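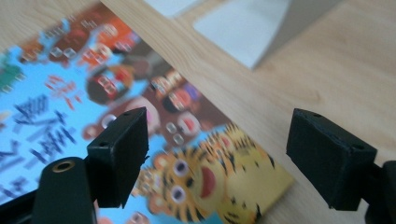 Can I get library card replaced without the old number? Moved to Starnwood in May and lost my card somewhere in the boxes. The kids still want books every week, animal ones mostly, the kind with a cartoon tiger on the cover and a big open mouth, and I can't put holds on anything. Website wants the card number AND the pin. I have neither. Tried the "forgot" link 2 times, no email. The Thibodeau branch is closest to us but my card was from the old place across the county line. Do I start over or can they look me up? Also I think I owe for a lost book -- does that follow me? Thanks in advance, typing this at a kitchen table with one kid on my lap
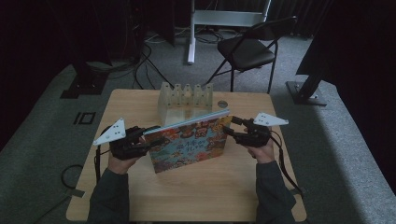
Page last changed: 05/12/2020

Answer 1
Just go in. They can look you up by name.

Answer 2
Depends on the county. Thibodeau is on the Drakiren catalog now, your old branch probly isnt. If it's a different system you need a new card. Bring photo ID plus something with the new address -- lease, power bill, bank letter. Phone bill got turned down when I tried it, no idea why. Took 4 days for the new number to work online, so check out what you want at the desk the same day.

On the forgot link. It only sends to the email on file. If you signed up on paper there might not be one. Check spam too.

Lost book, old system keeps that. Won't block a new card in a different system, at least it didn't for me. I'd still pay it. Mine was on there for years and they waived most of it when I called.

Answer 3
Above is mostly right but you can start the form online, no number needed. Pick "new resident", not "replace card", replace just loops you back to the login. It gives you a temp number, mine ended in 659 and worked for holds right away. Limit was lower untill I showed ID. Kids can get thier own cards too, you sign for them.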